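The Last Chair in the Tallard Hall Balcony
29/04/2024
By Leidy Palomino

Row K, seat 2, has the best sound in the house. I have now sat in it for nearly 330 concerts, and I would fight a cousin for it.

Tallard Hall opened in 1845 as a grain exchange, and it still has the ceiling for it. When the Nechyporuk Quartet started playing there the players were scared stiff of the echo. Then they learned to use it! They slowed everything down, let the cello ring into the rafters, and wrote a whole record around that one long fading note. The record is called Kalar, and if you have only heard it on a phone speaker, please, please find a friend with a decent stereo.
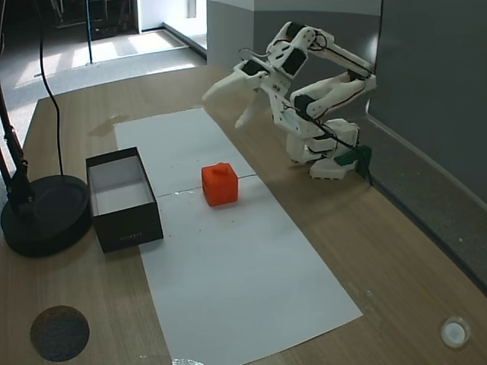 I caught up with violinist Rohani Nair before the spring show and we talked for so long that she missed half of her sound check. She still plays the opening of "Trustadier" from memory, all eleven minutes of it, and still changes the ending whenever she feels like it. "The others watch my elbow," she told me. "If it drops, we're going home. If it doesn't, we've got another verse."

At the show it didn't drop for ages. The viola player was grinning like a kid, and a man behind me (a total stranger, big beard) grabbed my shoulder when the tune came back in. 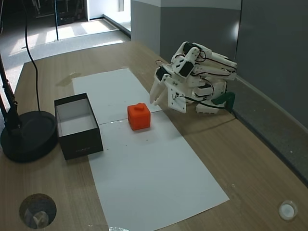 Open black box with a white interior.

Collectors will want to know about the signed pressing. There were 301 copies, each signed by all four players, and they went to people who had bought tickets for the August shows. Mine has a coffee ring on the back cover and I wouldn't swap it for a clean one. Check the inner sleeve if you're buying: the early copies list the songs in the wrong order, with "Trustadier" on side one. 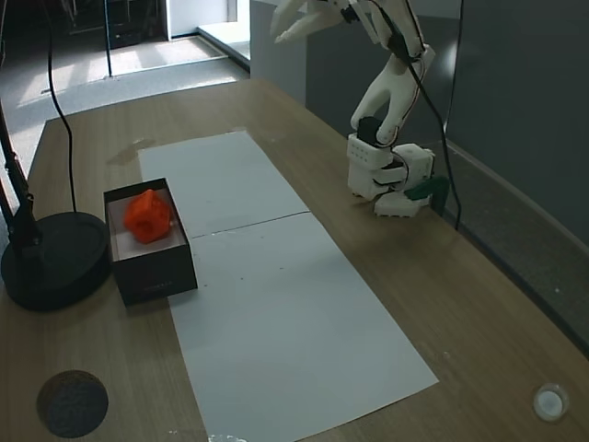

Where to Start

Play side two of Kalar first, with the lights low and the volume up a bit more than seems polite. After that go and hear them live. Balcony seats are cheaper and the sound is better up there. Just stay out of row K.

Contact the editors | © 2024 All rights reserved | Back to top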